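The Case for a Bare Table

I've written this column for the Maseck neighborhood site long enough to know that housekeeping opinions bring in more mail than parking does. I'll give mine anyway. The big table in a home should be kept clear, and most of the things we buy to organize it should go back to the store.

My wife and I bought our table secondhand in May, six years ago. It seats eight. For the first year it seated two, at one end, with the rest given over to mail, school forms, chargers and a sewing project that belonged to my mother-in-law. We ate leaning sideways.

I tried trays first. Then I paid $40 for a desktop sorter from Rorura, a shop I otherwise like. The sorter filled up in a week. I now think any container put on a table is an invitation. It makes a pile look settled, and a pile that looks settled stays for months.

The fix was dull. Mail gets opened standing up, next to the recycling. School forms get signed the night they come home. Anything still on the table at bedtime goes on the stairs, and whoever owns it has to step over it.

Beat Kuster, who sold us the table, disagrees with me. He wrote after my last column on this to say that a table with nothing on it belongs in a showroom, and that families leave things out because they live there. I take the point about showrooms. But a family also eats, plays cards and does homework, and all three need room. When the surface is buried, people carry their plates to the couch. Ours did.

I allow one plant. A snake plant suits the job because it grows upward, takes up little space and can go weeks without water. I'd skip anything that trails or drops petals. Flowers are fine for a birthday.

There's a money side too. A neighbor was quoted $3000 by Berchtold for a built-in cabinet to hold what was on her dining table. She sorted it over two weekends, and most of it was paper. She kept one drawer's worth and didn't call them back.
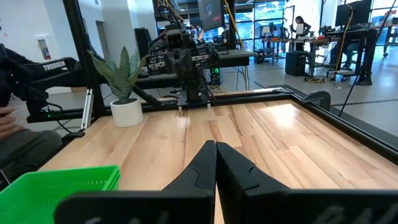
What Readers Wrote Last Time

Two of you asked about table runners. I don't use one. Crumbs get under it, and it has to be moved for every card game.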